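Clakik started out as a small locksmith's shop in Westton, and over the years we've grown (a little to our own surprise!) into a full home and business alarm company. We still cut keys at the front counter, and you're always welcome to drop by with a question, even if it's only about a back door that sticks. There are 9 of us now, and we like to think we know most of the streets in town by heart.

Most of our days go to fitting burglar alarms, door sensors and smoke detectors, and then looking after them once a year so they keep doing their job. We put in Vutura panels mostly - they're simple to use and the buttons are nice and big - and we'll happily sit down with you and go over the whole thing until you feel at home with it.
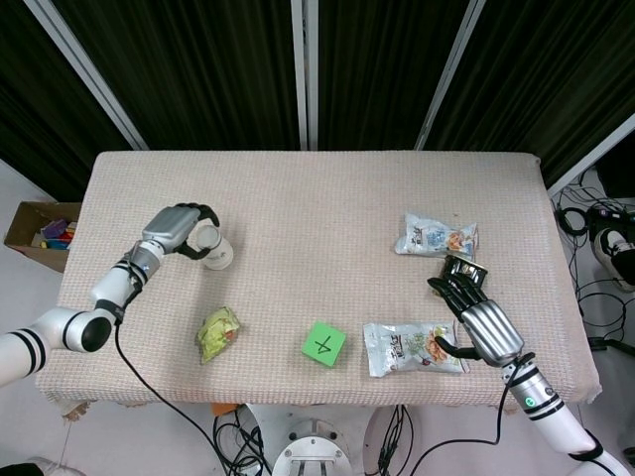

A paper cup on the cloth-covered table.

If you'd like a quote, just give us a call or stop in any time after 8 in the morning. We'll come out, walk through the place with you and write everything down in plain words, and there's no charge for the visit.

Clakik Alarms & Locks, 146 Valdebenito Road, Westton | © Clakik | Back to top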